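Harine Evening Classes
Housekeeping Basics, Unit 4: Folding Soft Things
Handout and notes to go with the April session

Okay, folding. I know half of you signed up for the stain removal unit and are only putting up with this one, but stick with me! I folded badly for most of my adult life and I had the linen closet to prove it.

What you need

A flat surface at about waist height. Your pile. Good light. A bed works great for this, and I use mine more than I use the table, mostly since it's bigger and cloth doesn't slide off it the way it does off a shiny tabletop. If you do use a bed, pull the sheet as flat as you can first. It doesn't need to be perfect (mine never is).

Give yourself 30 minutes for a normal basket the first few times. You'll get quicker.

Step 1: Find the corners

Almost everyone skips this. You pull something out of the pile, it's all in a lump, and you start folding the lump. Please don't! Drop it on the bed, feel along an edge until you hit a corner, and lift that corner clear of everything else. Then run your other hand down the edge to the next one. Once you have two corners on the same side you can give the whole thing a shake and lay it out.

Fuzzy fabrics are the worst for this, towels and fleece especially, because they cling to themselves and an inside fold can feel just like an edge. Go slowly and look at it as well as feeling it.

Step 2: Lay it flat and smooth it

Start from the middle and push out with flat hands. Two or three passes is plenty. Check for a sleeve or a corner tucked underneath.

Step 3: Long side first

Fold in half the long way, smooth, then in half again the short way. For bath towels I do thirds after that so they fit the Dalthorpe shelves we looked at in Unit 2. If your shelves are deeper, halves are fine. 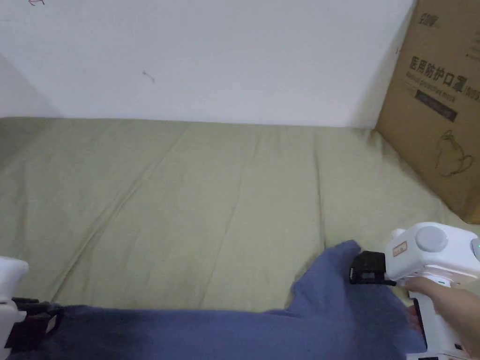
Fig. 1. Step 1, with a raised fold or corner near the center-right. Blue-purple cloth on a green sheet.

Notice how much of the cloth is still bunched up at this stage. It looks like a mess and that's fine, you haven't started folding yet. A strong color against a plain sheet helps too, so if your towels are green, maybe don't spread them on a green bed.

A word on boxes

Somebody always asks if they can store linens in cardboard. Short term, sure. I've moved house with mine in whatever boxes I could get. Tape the bottom, put an old pillowcase in first, and write the contents on the side in big letters, over any printing that's already there, or you'll be opening every one of them looking for a washcloth.

For next time

Bring one towel, one T-shirt and one fitted sheet. Yes, the fitted sheet. We're in the Lestley room again, so come in by the side door.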